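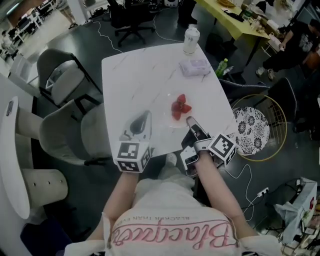 Cut strawberries on a clear glass plate.

The short life of a cut strawberry

A whole strawberry in a cold fridge will usually keep for several days. Once cut, the same fruit is past its best much sooner, and the reasons are mostly mechanical. The outer cells are packed closely and covered by a thin waxy layer. A knife opens that layer and ruptures the cells along the cut, and the juice they held moves to the surface. From then on the piece loses water, takes up oxygen and feeds whatever mould spores were sitting on the skin.

Yeison Condori has spent most of his working life on this problem. He runs the storage trials at Flusitz, a soft fruit packing business, where 643 punnets went through the cold rooms between February and the end of the picking season. Each was weighed on arrival, held at a fixed temperature and weighed again at intervals. The figures are dull to read, he admits, but the pattern is clear enough. Fruit cooled within an hour of picking lost less weight than fruit left standing in the shade, and the gap never closed, however cold the store was afterwards.

Variety matters less than growers like to claim. The trials compared Puma, a firm, pale-shouldered berry bred for travel, with Prandenix, which is softer and has more scent. Puma held its shape better when quartered. Prandenix gave up more juice in the first hour, though tasters preferred it at every stage, including the last. Neither could be sold cut on the second day without some treatment, and Condori does not think much of the treatments. A calcium dip firms the flesh by binding to the pectin in the cell walls, but too strong a dip leaves a faint bitterness.

Sugar works in the other direction. Sprinkled on cut fruit, it draws water out through the cell membranes and forms a syrup. This is useful for a pudding and a nuisance in a fruit salad. The process starts within minutes, and chilling only slows it. Salt does the same at lower doses.

Washing is where most kitchens go wrong. The fruit should be rinsed whole, with the green cap still on, and dried before the knife comes out. If the cap is removed first, water enters the core and the flavour thins. A sharp blade also makes a measurable difference – a blunt one crushes several layers of cells on either side of the cut, and the bruised band darkens first. Large chunks keep better than slices, having less cut surface for the same weight.

Temperature at serving is a separate question. The compounds that give a strawberry its smell are volatile, and at fridge temperature few of them reach the nose. Condori takes his fruit out whole, leaves it for around 5 minutes per layer in the bowl, and cuts it last. Any pieces left over go back in the fridge under a lid, to be eaten the same evening or cooked.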